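The Long Way Around to a Second Record

The first thing Volker Rieger does when you come through the door of his house in Pasbridge is ask whether you've eaten, and the second thing he does, whatever you answered, is put soup on. It was lentil the day I visited. We didn't get to the music until the bowls were in the sink, and by then I'd heard a good deal about the roof, the neighbor's goats and a ferry crossing in bad weather that may or may not have ended with the whole band playing polkas for the crew.

The band is Skavska, and if you've spent any time at the smaller folk and jazz festivals in the last twenty years you have probably stood in a field and clapped along to them without knowing what they were called. Rieger plays clarinet and a very battered bass clarinet. Lech Nowakowski plays accordion, sings the low parts and drives the van. Drummers and bass players have come and gone, mostly on good terms, and one of them married Nowakowski's sister.

They made one album, "Bistmont," back when they were young enough to record it in four nights and sleep on the studio floor. They pressed 500 copies. The plan was to sell them at shows over a summer and use the money to make another one.
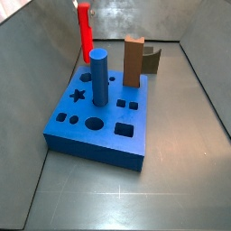 The other one took a while. Nowakowski went back to school and then taught it, middle school band mostly, and he talks about those years with so much fondness that I kept having to steer him back. Rieger tuned pianos. They still played every chance they got – weddings, a long run of Thursdays in the back of a restaurant, the festivals when somebody would have them – but new tunes piled up in notebooks and stayed there. "We always thought of the record as next year," Rieger told me. "And it was a nice thing to have next year, so we kept it."

What changed was a phone call from Hinrichs, the little label that had taken over the old studio's tapes. Somebody there had put on "Bistmont" while cleaning out a closet and let it play to the end, then played it again. Did the two of them still have the rights? Did they still play? Would they like it back in print? Nowakowski says he answered yes to all three before he'd worked out who was calling.

The reissue came out in a run of 233, an odd number that Rieger says had to do with how much cardboard was left for the sleeves, and it was gone quickly enough that the label asked what else they had. They had eleven notebooks.

I've been listening to the rough mixes of the new album all week, in the car and while doing dishes, and I can tell you it doesn't sound like two men making up for lost time. It's slow in places. There's a waltz called "Hallway Light" that takes nearly a minute to find its tune, with the accordion breathing in and out underneath, and when the clarinet finally comes in it plays so softly that I turned the volume up and then had to turn it down again in a hurry. "Second Ferry" is the loud one, and yes, it's about that ferry. My own favorite has no title yet. They've been calling it "the one in F," though Nowakowski pointed out with some sadness that they moved it to G in the spring.
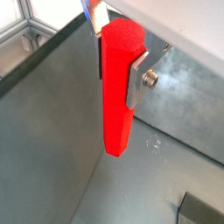

A red hexagonal prism held between two metal gripper fingers.

They recorded in the Pasbridge grange hall, which seats 175 and has a wood floor that creaks on the left side. You can hear it on at least three songs. Hinrichs offered to clean it up and Rieger asked them please not to. He has played dances on that floor since before his hair went white, and he says he'd miss it.

There will be a few shows in the fall, close to home, because Nowakowski doesn't like to drive the van after dark anymore and won't let anyone else do it. The new record gets the same pressing the first one did, 500 copies. Rieger has already promised a good stack of them to the neighbor, the one with the goats, who fixed the roof.

When I left he sent me off with a jar of the soup and asked me to bring the jar back.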